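Racing Game Design, Unit 4 Handout
Tire Grip, Assists and the Handling Model

Read this before the lab. It covers the same ground as the second lecture, with the numbers you will need for the Duvivdale test track.

1. What the handling model does

The handling model takes the player's input and the state of the car and works out where the car goes next. In our build it runs 200 times per second, separately from the graphics. If the frame rate drops, the car should still behave the same way. Projects that tie physics to the frame rate tend to feel fine on the developer's machine and wrong everywhere else.

Each update has 3 stages: read the input, solve the forces at each tire, move the body. Most of your tuning work will be in the second stage.

2. The grip curve

A tire makes more sideways force as its slip angle grows, up to a peak. Past the peak the force falls off. The shape of the curve after the peak decides how forgiving the car feels. A gentle slope lets the player catch a slide. A steep one sends the car around before most people have reacted.

Simulation games usually keep the slope close to measured tire data. Arcade games flatten it, and often add extra grip when the player steers into the slide. Both are valid choices, but pick one early. The opponent cars have to be tuned on the same curve or they will brake in odd places.

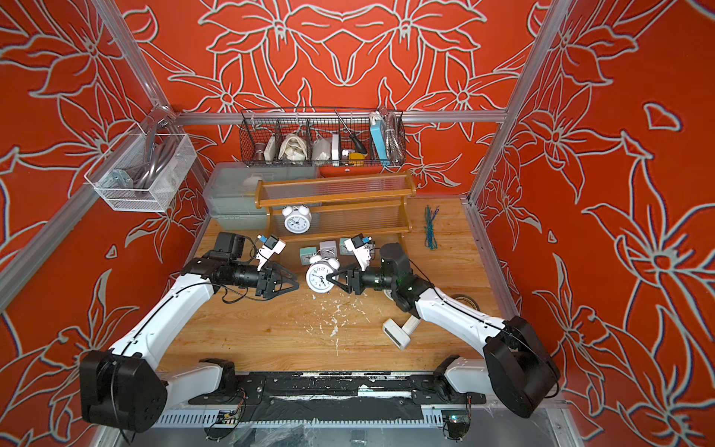 Load matters too. Under braking, weight moves to the front tires and the rear gets light. If your car spins every time a tester lifts off the throttle in a corner, check the load transfer values before you touch the grip curve. Last January's group spent two weeks on the curve when the center of mass had been set too high.

3. Assists

Traction control, stability control and braking help all sit between the input and the tire solver. Keep them there. An assist that changes the grip itself is hard to switch off cleanly, and players who turn it off will feel that they are driving a different car.

Steering on a gamepad needs its own filter. The stick travels a very short distance compared with a wheel, so we limit how fast the steering angle can change as speed goes up. The course build starts limiting at 77 mph. Try it lower and note what happens in the Wakico hairpin.

4. Lab task

Load the Stuler coupe on the Duvivdale short course. Drive five laps with all assists on and five with them off, using the default curve. Save the telemetry for both runs. Then change one value only, repeat the laps, and compare.

Hand in:
- both telemetry files, plus the one from your changed setup
- a plot of slip angle against sideways force for the rear tires
- one page on what you changed and how it felt to drive

Lap time is not graded. A slower car that is easier to place can be a good result if you explain why.

Labs meet in Room 214, Cheng Building. Bring your own gamepad if you have one. The wheels are shared and must be signed out at the desk.

Reading for next time: the course notes on opponent racing lines, sections 1 and 2.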